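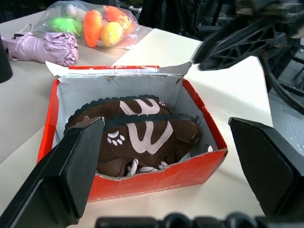

# Droma shoebox set

Droma is the packing and unpacking part of the Wusano manipulation data. It covers one family of tasks: shoes in a lidded shoebox on a tabletop, with other household objects left nearby as clutter.

## Contents

- 1046 episodes, 568 of them with wrist video
- 3 tasks: take out one shoe, put one shoe back, close the lid
- Success labels set by hand after each episode

## What we tested

We trained the same policy, Elico, with and without the wrist video. Each version was trained from 3 random seeds. The wrist view helped most on taking out a shoe, where a finger has to pass between the shoe and the box wall. It made little difference on closing the lid.

## Known problems

- The fingers often hide part of the near shoe - don't rely on a single frame for grasp labels.
- Soft cardboard walls bend when pushed. Contact labels near the walls are noisy.
- Clutter changes between sessions and isn't annotated.

## Splits

Split by session, never by frame. The Henriques split holds out whole pairs of shoes and is the one to report. A fix for the lid labels is planned for November.

Last updated Friday, October 16, 2026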